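## 4. What Recipients Did With the Letters

The Sundlow Fund asks every scholarship recipient in Gitville to write one letter to the family or group that paid for the award. We expected these letters to be polite and short. Many were, but a good share ran to several pages, and reading them was the most enjoyable part of this project. Students wrote about bus routes, bad first grades, grandparents, welding, organ lessons, and (more often than we would have guessed) the exact moment they opened the award email.

Our collection holds letters from 269 recipients. Chih-ming Hung and Wing-yan Chung read all of them separately and marked passages that spoke directly to the person or family behind the award. They then met to talk through the passages on which they disagreed. Most of the disagreements were about tone. A sentence such as "I hope I would have liked him, and I think I would have" can be read as warm, shy, or a little bold, and we kept all three readings in our notes.

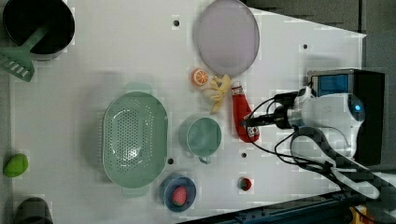 We also carried out interviews with 20 recipients, chosen so that large and small awards were both included. The smallest award in the group was $400, given each year in memory of a school crossing guard. It produced some of the longest letters in the whole collection! Award size clearly mattered to students when they talked about tuition and rent, but it told us very little about how much they wanted to say to the donor.

### 4.1 Writing to someone you never met

Memorial awards put the student in an odd spot. The person whose name is on the award has died, and the letter goes to a parent, a spouse, or a group of old friends. Recipients handled this in different ways. Some wrote only to the living reader. Others moved back and forth, thanking the family in one line and speaking to the person they had lost in the next. One nursing student told Itzel Bermúdez that she wrote two full drafts before she could decide who "you" was, and ended up mailing the one that left it open.

We find this openness really exciting. Earlier writing on thank-you letters, including our own pilot report, treated them as a duty the student owes. Our interviews suggest that many students also use the letter to work out what kind of person they want to be in their field. The family's short biography gives them something to push against: a habit to copy, a joke to answer, a job they had never heard of.

The biographies themselves varied a great deal. The Condik award has a half-page life story written by the sister of the woman it honors, full of small facts about her garden and her terrible singing. The Madigan award had a single line for many years and was expanded last October. Letters to the Condik family pick up the singing again and again. Letters written under the older Madigan text stay general, and the few written since the change are already more personal. The group is too small for us to lean on, but we will be watching it with great interest.

**Figure 3.** White tabletop with a gray plate; black gripper at left.

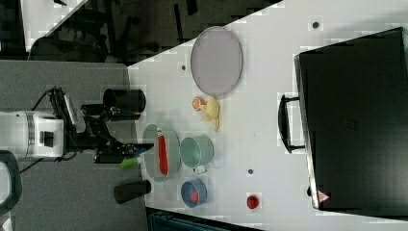 ### 4.2 When families write back

The fund does not require a reply, and we did not ask families to start sending them. Some had been doing so for years. Sum-yee Chiu interviewed recipients who had received one, and nearly all of them still had it. One kept it folded inside a textbook he no longer needed. Another had read it aloud to her roommates on the night it came.

Replies were usually brief. What students remembered was proof that the letter had been read: a question about a younger brother, a correction to the spelling of a town, a comment on a class the student had complained about. Feng-yi Chang suggested the term *return detail* for this, and we use it in the rest of the paper.
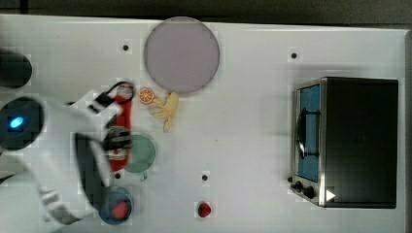

Return details also seem to shape what comes next. Students who received one talked about sending news after graduation, and several had done it without any prompt from the fund. Students who received a printed card with a signature were pleased to have it but rarely wrote again. A few said they had assumed the exchange was finished.

There were exceptions. Two recipients felt uneasy about a warm reply and worried that they were now expected to stay in touch. Both had been placed in a program they later left, and both said they would have liked a simple way to tell the family. The fund's current guide has no advice on this point. We think a short paragraph would help, and we offer draft wording in Section 6, along with the interview questions that led us to it.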